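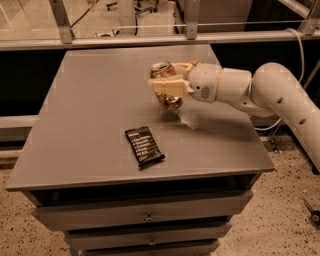

I bought a refurbished laptop in December to replace the one I'd been using since university, and I've now had it long enough to say something useful. It's a Ceka 14, it cost me £423 from Qureshi, and it came with 20 hours on the battery counter and a small scratch on the lid. New, the same model is £849. The old machine had a case that creaked and gave when you picked it up by one corner, like a crumpled drinks can in somebody's grip. The Ceka doesn't bend at all.

The keyboard is the best part. The keys have proper travel and the arrow keys are full size, so I've stopped hitting Page Up by mistake. The trackpad is fine. The screen is a bit dull next to a window, and I turn it right up in the mornings.

Battery life is good enough - I get through a working day if I keep video calls short. The fan comes on during updates and when I have the photo editor open with a browser. It's a low noise and I don't mind it, but my partner noticed it from the sofa.

There are only 2 USB ports, both on the left, and one is needed for charging. I bought a Prikitz hub, which works except that the card reader drops out if the cable is knocked. Corey Ruddock left a comment on my last post suggesting the Grurkenach dock instead. I looked at it, but it needs its own power supply and I don't want another plug under the desk.

I haven't tried any games on it. Memory can be upgraded by taking off the bottom panel, and I may do that later in the year.

We use cookies to remember your settings and count visits. Accept | Manage cookies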